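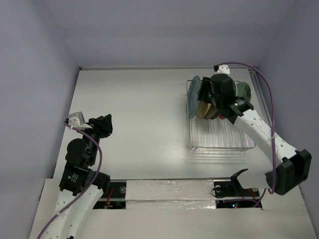

Does washing up by hand use more water than people think?

In the flats I looked at it did, mostly because of rinsing under a running tap.

Washing up in shared flats: my project report
2020-10-22

I picked this topic because my flat in Irkwood argues about the kitchen sink more than anything else (rent included), and our tutor said to choose something we could measure at home. So I did! I sent a short survey round the student flats in Irkwood and Misberg and got 51 replies, which I was really chuffed with. Then I asked for people willing to keep a washing-up diary for a week, and 16 flats said they would.

Measuring was the fiddly bit. Everyone put the plug in or stood a bowl in the sink, then baled the water out with a marked jug and wrote down the litres. I'd wanted to use the water meters, but in the Dufour Street building there's one meter for the whole block, so that idea was dead by the first afternoon. Baling is slow and you do lose a bit over the side, so my totals are probably on the low side.

Over the week the diaries added up to 1338 litres. The flats that filled a bowl, washed the lot and rinsed in a second bowl used far less than the ones that washed each plate as they finished with it. I'd guessed that. What I hadn't guessed was how much goes on soaking pans, getting fed up and filling them again with clean water. Porridge came up in the diaries a lot.

The survey was messier. My question on how often people wash up was badly worded, and quite a few answered for themselves when I meant the whole flat, so I've left it out of the charts. If I did it again I'd try it on a couple of friends first.

I'd also like to repeat the diaries in January, when everybody's cooking stews and the pans are worse. One flat has already asked if they can keep the jug.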